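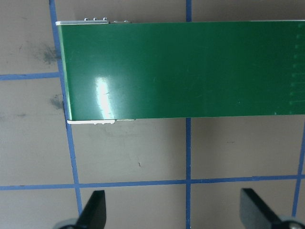 Green belt, blue tape, a fair number of scuffs.

Tape grids, again

I said in June that I would stop complaining about people who put tape on tables. Then the Temmont layout guide started going around and three different readers sent it to me, so I'm back at it. The guide has been shared 1,276 times, according to the counter at the bottom of the page, and I would love to know how many of those people own a roll of tape.

The claim goes like this. You cover your work table, you mark it off in squares, and from then on everything has a place and your setup time drops by 80 percent. Eighty percent of what, they don't say. My setup time before the tape was mostly looking for the scissors. It still is.

I'll be fair to the tape itself. A straight line next to a piece of equipment is useful, and I didn't expect to come around on that. With a line running right beside the end of the belt you can tell at a glance if the thing has been nudged. Belts do get nudged. Somebody leans on the table, somebody drags a cord. Before the lines went down I would have sworn ours never moved, and I would have been wrong.

What I don't buy is the rest of the grid. One line along the belt, fine. A second one to square it up, also fine. After that it starts to feel like graph paper for people who miss school.

The belt gets the same kind of talk. Zokitz calls the surface "wear-free" in the catalog, which is a brave thing to print about anything that stuff gets dropped on. Look at it under a strong light and you'll find fine scratches all over. I don't mind scratches. They don't seem to change how things travel. I mind the word. The shine is overrated too. It throws a bright white streak back up at you if the lamp is in the wrong spot, and the only advice in the booklet is to "adjust ambient conditions." So, move the lamp. 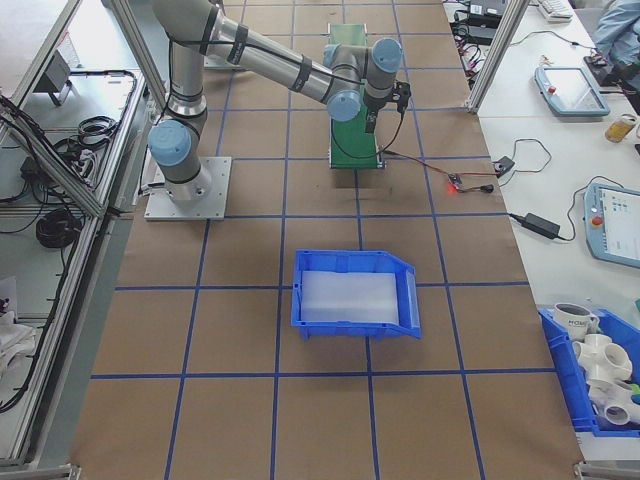 Bins are where the grid idea falls apart for me. The guide says one square, one item, and it shows a neat little tray that happens to fit its square perfectly. Real bins come in whatever size the store had. Our blue one sits in the middle of the brown paper and takes up the better part of two squares, so which square is its place? You could redo the whole grid around it, I suppose, and then buy a different bin a month later. I do like the open front with the slope to it. You can reach in without going over a wall, and that has done more for me than any tape. The pale foam pad on the bottom was a good call as well. It nearly fills the floor of the bin, and I'd take nearly over a pad that has to be folded up at the edges.

The kraft paper I have no quarrel with. It's cheap, it takes tape well, and you can write on it. Plemthorpe sells a "technical surface sheet" that is brown paper with a nicer label, and the Wattimena one looks suspiciously like the same roll. I paid 47 dollars for the Plemthorpe version once and I'm still sore about it. Buy the plain stuff. Pull it tight before you tape, and start from one corner. If you start from the middle you will get a ridge, and then every line you lay after it will wander.

I've had my own grid down for about 11 weeks now. The corners that get the most sleeve traffic always lift first, and I press them back down with my thumb and tell myself I'll replace them. I haven't.

If anybody has measured their setup time before and after, with an actual clock, send me the numbers and I'll post them, even if they make me look bad. The Temmont people haven't answered my email. I'll be redoing my paper at the end of October 2021 and I plan to put back three lines of tape and leave it at that.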